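Most guides to desk-sized pick-and-place will tell you the job is an afternoon's work. It took us most of July in the shared workshop, and a good part of that went on undoing advice we should have doubted in the first place. These are the steps as we would do them now, for anyone with an arm, a gripper and a table that other people also want to use.

## What you need

- An arm you can put into hand-guided mode without a fight
- A gripper with a small adapter flange
- A fixed sensor or camera on a post that isn't bolted to the same surface as the arm
- A cloth or mat for the table
- A few light things from around the house

We called our control script Gallenora. It is a list of positions with some waits between them, and I'd be suspicious of anyone who says you need more than that to begin.

## 1. Sort the table out first

Lay the cloth and pull it flat. Forums insist on plain matt grey. Ours is a busy print of a painted night sky over water, and Ankit Rawat bet me it would wreck the detection. It made the threshold fussier to set. It didn't make it impossible, and I now think half the people recommending grey have never tried anything else.

What does matter is that the cloth can't creep. Tape the underside at the corners. If it shifts by the width of a finger, every taught height near a crease is suspect.

## 2. Hang the gripper and look at the cable

Bolt the adapter on, then the gripper, then stop and look at the cable before you tighten anything else. It needs a loop with enough slack for the wrist to turn both ways, and it must not drag over the thing you're picking up. The usual advice is to tie it tightly along the arm. We did that, and the first full wrist turn pulled the plug half out. 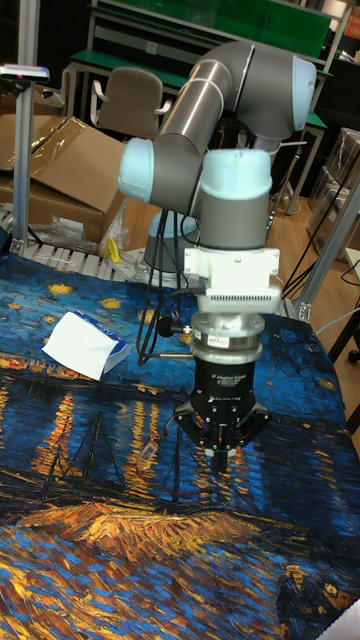 *Gripper pointing down, cable loop off to the left, tissue packet on the mat.*

Run the wrist through its whole range by hand, slowly, and watch the loop. Then do it again with the arm low. The second pass is the one that catches people.

## 3. Teach three heights

For each object, save 3 positions: clear, approach and grip. Clear should be higher than you think. Pavithra Poojary set ours by raising the arm until it looked silly, then leaving it there, and we haven't clipped anything on the way past since.

Start the speed at 9 per cent. It is dull to watch. Go up to 40 when you've had a clean set of runs, and be wary of going beyond that on a table with no guarding. Keep a hand near the stop button at either speed.

## 4. Start with something soft

Tissues are a good first object. The packet gives a little, so a bad grip height costs you a crumpled corner. The loose sheet on top is another matter: it moves in a draught and changes outline every time, so teach the grip on the packet itself and ignore the sheet.

Don't believe a "success rate" from a single position. Move the packet, turn it, tilt it, and write down what happens each time.

## 5. Add a second, awkward object

Glasses are a fair test once the packet is going well. Use an old pair. Fold the temples, set them down away from the packet, and teach a separate grip height — thin frames sit much lower and the fingers will want to touch the cloth. Approach from straight above. Keep well clear of the lenses.
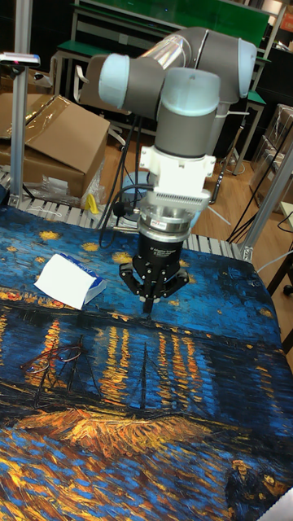 ## 6. Check the things that drift

Before each session, go through these 2:

- **Sensor bracket.** Put a fingertip on it and see whether it wobbles. Ours did, and we'd blamed the lighting for days.
- **Grip height.** Run to the approach position and compare it with your note from last time.

If both are fine and it still misses, suspect the cloth. I would leave the software until last, whatever the script's author tells you (I am the script's author).

## Still not convinced by

Automatic calibration. We tried a routine that promised to find the table by itself, and it found a table, slightly above ours. Teaching by hand was quicker, and we could tell when it was wrong. Ankit wants another go with a printed marker stuck in one corner. I've said he can have the table for an evening, provided he saves a copy of the old positions first.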